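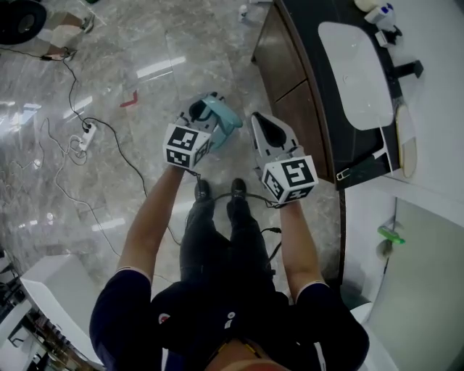

Kyriaki Moschos wrote:
Before you pay anyone for anything, splash a bit of lemon juice on an offcut and leave it for a minute. If it goes dull it's marble, and you have my sympathy. If it doesn't, it's porcelain with ambitions and you can mop it with whatever's under the sink.

Sotiris Mavromatis wrote:
It's marble. I have already done the lemon juice test, by accident, during a barbecue, over most of the kitchen end.

For those joining in: we bought a place in Orkeo with glossy grey marble from the front door through to the back. The previous owners loved it and told us so several times while handing over the keys, which should have been a clue. Since then we've had the lemon thing, a wine thing, and a dull track from the hallway to the fridge that you could navigate by at night. I got a bloke from Grellavon out to quote on a re-polish and he came back with $3373. That's for the hall and kitchen only. He didn't blink.

So do I pay it, do it myself, or learn to love the track to the fridge?

Manolis Tsolakis wrote:
$3373 for a hone and polish on stone in that condition isn't mad. Did he say how many grits he's going through? If he's starting at 400 and finishing with powder, fair enough. If he's turning up with a tub of crystalliser and a floor buffer then you're paying for a shiny afternoon and you'll be back here by spring.

Sotiris Mavromatis wrote:
He said "the full process". I asked what that was and he said it was the one where they do everything.

Manolis Tsolakis wrote:
Get it in writing. Grit by grit. Also ask whether he's grinding out lippage, because if there are raised edges between the tiles and he's planning to flatten them, that's a different job with a lot more slurry, and it's the slurry that ends up on your skirting boards.

Heiðrún Egilsson wrote:
I'm going to be the unpopular one and say leave it dull. Everyone treats a mirror finish as the natural state of marble and it's about as natural as a waxed car. Have it honed back to a satin finish and stop there. Lemon will still etch it but you won't see the mark unless you get down on your hands and knees with a torch, and if your guests are doing that you've got other problems.

We honed ours in April. The dog can now turn corners.

Kyriaki Moschos wrote:
Honed shows every greasy footprint though. My sister-in-law has it and spends her life with a flat mop. And it drinks oil. Polished is closed up tighter, so you get a bit more time to grab a cloth.

Heiðrún Egilsson wrote:
That's what sealer is for.

Kyriaki Moschos wrote:
Sealer is for people who believe in sealer.

Manolis Tsolakis wrote:
Oh here we go.

To save everyone the next page of the thread: a penetrating sealer slows down staining. Oil, coffee, beetroot. It does nothing whatsoever about etching, which is acid eating the surface of the stone. Stains are a colour problem, etches are a texture problem. People seal their benchtop, leave half a lime on it, then ring the shop up in a rage. I worked the counter at Manolakis for long enough to recognise that phone call from the breathing.

Sotiris Mavromatis wrote:
I may have made that phone call.

Manolis Tsolakis wrote:
I may have taken it.

Sotiris Chatzigeorgiou wrote:
DIY option, seeing no one has offered it. I did my own entry and laundry with diamond pads on a hired variable speed polisher, wet, with a squeegee and a wet vac. Pads were $144 for the set and I've still got them. It took me a weekend I'd planned to spend fishing, and my back has never forgiven me, but it came up beautifully and I'd put it against any tradie's.

Things I'd pass on:

Mask the skirtings higher than you think. Higher than that.

Start in a cupboard. Mine has a swirl in it that will outlive me, and the only witness is the ironing board.

Don't skip a grit to save time. The scratches from the one before don't go anywhere, they just wait until you've packed up the gear and the afternoon sun comes in.

Keep it moving. If you stop to look at how well it's going, that's where the dish will be.

Manolis Tsolakis wrote:
With respect, I've been called out to fix a lot of floors that came up beautifully. An entry and a laundry, fine, you got away with it. A whole hallway with the light coming down it from the front door is the hardest thing in a house to get flat. Every wobble shows. I would not tell a beginner to go near it.

Sotiris Chatzigeorgiou wrote:
I was a beginner.

Manolis Tsolakis wrote:
And you've got a swirl in the cupboard.

Sotiris Chatzigeorgiou wrote:
In the cupboard, mate. Which is where I put it.

Sotiris Mavromatis wrote:
I feel I should mention that I once hired a carpet steamer and had to replace the carpet.

Sotiris Chatzigeorgiou wrote:
Righto, pay the man.

Kyriaki Moschos wrote:
What are you mopping it with at the moment? Nobody's asked and it's usually half the trouble.

Sotiris Mavromatis wrote:
Hot water and a good glug of vinegar. Mum's always done it.

Kyriaki Moschos wrote:
Oh no.

Manolis Tsolakis wrote:
There's your track to the fridge.

Heiðrún Egilsson wrote:
I had to go and have a little lie down. How long has this been going on?

Sotiris Mavromatis wrote:
Since we moved in. Mum has lino. I see now that this was relevant.

Manolis Tsolakis wrote:
Right. Stop the vinegar today. No vinegar, no citrus cleaner, no bathroom spray, nothing that says it removes limescale, because your floor is limescale with a better tailor. pH neutral stone cleaner, weak, in warm water, and go over it with clean water after. Change the bucket when it looks like tea.

Dust mop it every couple of days as well. The dulling down the middle of a hallway is mostly grit on the soles of shoes, with your vinegar helping it along. A decent doormat outside and another inside will do more for you than any product on the shelf, and I say that as someone who used to sell the products on the shelf.

Kyriaki Moschos wrote:
I use Cletard, the stone one with the grey lid. Half a capful. If you use what it says on the label you get a film that looks exactly like the dullness you're trying to get rid of, so then you use more.

Heiðrún Egilsson wrote:
I can't stand Cletard. It smells like a dentist's waiting room and I had streaks for a month.

Kyriaki Moschos wrote:
Half a capful, though?

Heiðrún Egilsson wrote:
I will concede that I may have been using what it said on the label.

Sotiris Mavromatis wrote:
Bought the Cletard. Grey lid. Half a capful. My wife has asked why we now own a measuring spoon for the floor.

Two questions while I've got you. One, is shoes off inside worth the fight? I'm in work shoes half the day and going in and out. Two, is it meant to be this slippery? My father-in-law came in out of the rain last week and crossed the entry in a manner I can only call balletic.

Manolis Tsolakis wrote:
Shoes off is worth it if you can get everyone to do it. I never have. Next best is a pair that only gets worn inside.

As for slippery: polished marble is fine dry and a menace wet, and there's no cleaner that changes that. You can get anti-slip treatments but most of them are a mild acid etch, so you'd be paying someone to do professionally what you've been doing with the vinegar. Put a big mat down at the door. One with a proper rubber backing, and lift it now and then so it doesn't leave its own mark.

Heiðrún Egilsson wrote:
Or hone it. I'll say it once more and then I'll go. A honed floor has more grip, you don't have to baby it, and the quote should be lower because he's stopping earlier. Ask him for both prices. If he can't tell you the difference between them he isn't the one to do either.

Manolis Tsolakis wrote:
I'd still polish the hall, for what it's worth. Grey stone looks flat when it's honed, you lose the depth. But asking for both prices is good advice, and I don't enjoy saying so.

Sotiris Chatzigeorgiou wrote:
You could split it. Hone the kitchen where the lemons live, polish the hall. Change over under the door bar so there's a reason for it.

Kyriaki Moschos wrote:
That would drive me up the wall. Two different greys every time you look through the doorway.

Sotiris Chatzigeorgiou wrote:
Then don't look through the doorway.

Sotiris Mavromatis wrote:
Update, 2022-06-30. Rang Grellavon back and read out Manolis's questions like a man holding a ransom note. Long pause, then a different bloke came on, who knew what lippage was. Four grits and then powder, no grinding of the edges, skirtings masked and it's on the quote now. He reckons the etching at the kitchen end is shallow and should come out at the second pad. Honed price is lower by enough to make me think about it, and he'll do a test patch of each behind the pantry door so we can have the argument standing in front of it.

Mum has been told about the vinegar. She took it as a comment on her lino.

Heiðrún Egilsson wrote:
Take the test patches and look at them in the morning and again at night with the lights on. And put a wet sock on and try both.

Manolis Tsolakis wrote:
Hold on to something for the polished one.

Kyriaki Moschos wrote:
What are you doing about the fridge while they're working? Ours left two grooves on the way out that cost more than the fridge did. Get them to put ply down before anyone touches it.

Sotiris Mavromatis wrote:
Adding "ply" to the list. Does it matter what thickness?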